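Overwatered or underwatered? Office plant with broad leaves, lower leaves going yellow

Posted by Skulik, 6/9/25

I look after the plants in a shared workroom. One of them, a broad-leaved plant in a square pot, has dropped lower leaves since May. The remaining lower leaves turn yellow from the edge inward and stay soft. New growth at the top looks normal but small. The plant lives on a large white table and gets light from one side only.
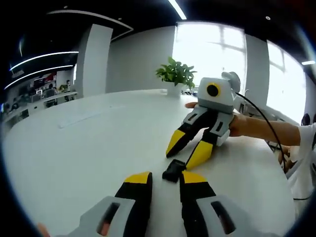 Watering is on a fixed schedule, every Monday-equivalent of our work cycle, one full cup each time. The soil is standard indoor potting mix from a bag, no added grit. I have not repotted it. Room temperature is steady. There is no visible pest on either side of the leaves. Do I cut the water, add feed, or repot?

Sheena Cruickshank
Soft yellow leaves at the bottom usually point to too much water at the roots. Dry plants tend to give crisp brown edges first. A fixed schedule is a poor control method, as water use changes with light and season. Check the soil instead.

Push a plain wooden stick to the bottom of the pot and leave it for a few minutes. If it comes out dark with soil stuck to it, do not water. Repeat every few days and write down the result.
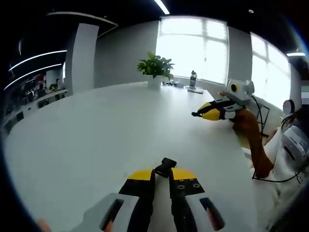
Then slide the root ball out and look at it. Firm, pale roots are fine. Brown roots that pull apart between the fingers are rotten and should be cut back to firm tissue with clean scissors. Repot in fresh mix with one part perlite to three parts soil, in a pot no larger than the cut roots need. Confirm that the pot has a drain hole. Many square pots are sold as covers and have none, in which case water collects at the base.

Hold off on feed until you see new leaves of normal size. Salts in feed will burn damaged roots.

Nostinetti
mine did this and I moved it nearer the window. fine now
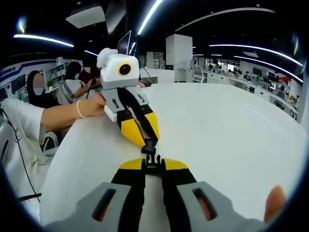 also turn the pot a quarter turn when you water, otherwise it leans

Lahlou
Agree with the stick test. Weighing also works if you have a kitchen scale. Water the plant fully, let it drain, and record the weight. Mine reads 2772 grams at that point and I water again when it has lost 508. Your numbers will differ with pot and soil. Do not use the cheap two-prong meters, they respond to salt content as much as to water.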